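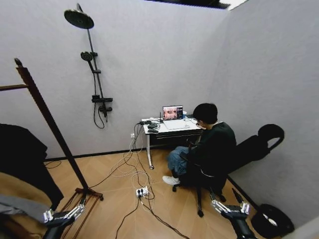
Wondstead landlord says desk fee will "pay for itself." Tenants want to see the math.

Renters in the Wondstead apartments will pay an extra $14 a month from June if they work from home, under a new charge that the building's manager, Umico, is calling a home office fee.

The company says people who spend the day at a desk in their apartment use more power in the hallways, more water and more trash service than people who go out to work. It has not said how much more. A two-page notice left under doors last week gives no meter readings and no costs, only a line saying the fee "reflects modern patterns of use."

The notice went to all 300 apartments. Tenants have until 9 p.m. on the last day of the month to fill out an online form saying whether anyone in the household works from home. Those who don't reply will be charged anyway.

Sơn Lại, who has rented on the fourth floor for six years and does bookkeeping from his bedroom, said he read the notice twice looking for a number he could check.

"I pay my own electric bill," he said. "I pay my own internet. The hallway lights are on all night whether I'm home or not. So what am I paying for?"

Umico would not answer that directly. A spokeswoman said the figure came out of a study by Edex, a consulting firm that has worked with the company before. Asked for a copy, she said it was an internal document. Asked how many buildings the study looked at, she said she would check, and did not call back.

Edex did send a one-page summary. It says home workers place "up to 200 percent" more demand on shared services. The words "up to" are carrying a lot of weight there. The summary does not give an average, does not say which services were measured and does not explain how anyone knew who was working and who was home sick, retired or looking after a baby. All of those people flush toilets in the daytime too.

There is also the matter of how the rule would be applied. The form asks about "regular paid work at a desk or table." A student writing papers at home would seem to be exempt. So would someone who takes sales calls from the couch. A tenant who answers office email at the kitchen table for an hour on some mornings may or may not be – the notice doesn't say what regular means.

Kuroda, which manages the two buildings across the street, said it had no plans for a similar fee. It also said it was "watching with interest," so its tenants may not want to relax just yet.

Whether the charge can be added in the middle of a lease is another question. The standard Wondstead lease allows new fees for "added services," and Umico has not named a service that is being added. The spokeswoman said the company's lawyers were comfortable with the wording.

Lại has not filled out the form. He has written to the manager asking for the study and for last year's hallway electric bills, and plans to hold back the $14 until he gets them.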